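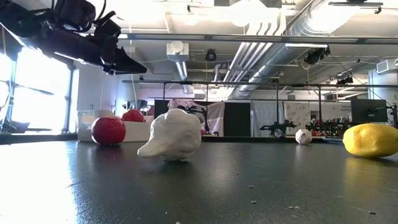 Garlic, a lemon and a white bin on the dark table.

How I Braid Garlic (and Keep It Till Spring)

I put off learning to braid garlic for years because it looked like something you had to be born knowing. Then Nawal Ghoneim sat me down on her back steps in Tandetthorpe with a heap of softnecks and I had it in one afternoon. My first braid looked like a bad ponytail, but it held!

You need softneck garlic with the leaves still on. Hardneck has a stiff stalk up the middle and it'll snap on you — don't fight it, just bundle those with string. Twelve bulbs makes a nice braid. You'll also want scissors, kitchen twine and a damp towel.

Cure the garlic first. I lay mine on old window screens in the shed, out of the sun, with air moving underneath, for two to three weeks. The leaves should be mostly brown but still bendy. If they've gone crackly, wrap them in the damp towel for half an hour and they'll behave.

Rub off the dirty outer skin with your thumb, trim the roots to a quarter inch, and leave the rest alone. No washing, please.

Pick your three biggest bulbs. Cross the leaves of two in an X, lay the third straight down the middle on top, and tie the lot with twine where they meet. Now braid once, like hair: right over center, left over center. Add a bulb in the middle, with its leaves joining the center strand, and braid again. Then one on each side. Keep pulling everything up snug against the bulbs (this is where mine went wrong, I was being too gentle).

When you run out of bulbs, keep braiding the leaves for another six inches or so, tie off tightly, and make a loop for hanging.

Hang it somewhere dry and airy, away from the stove. Mine goes in the back hall and usually lasts into January. Snip bulbs from the bottom up and leave an inch of neck on the braid so it doesn't loosen. Any bulb that feels soft when you squeeze it gets used that night.

Next time I'll show you the same thing with onions, which need a length of twine braided in to carry the weight.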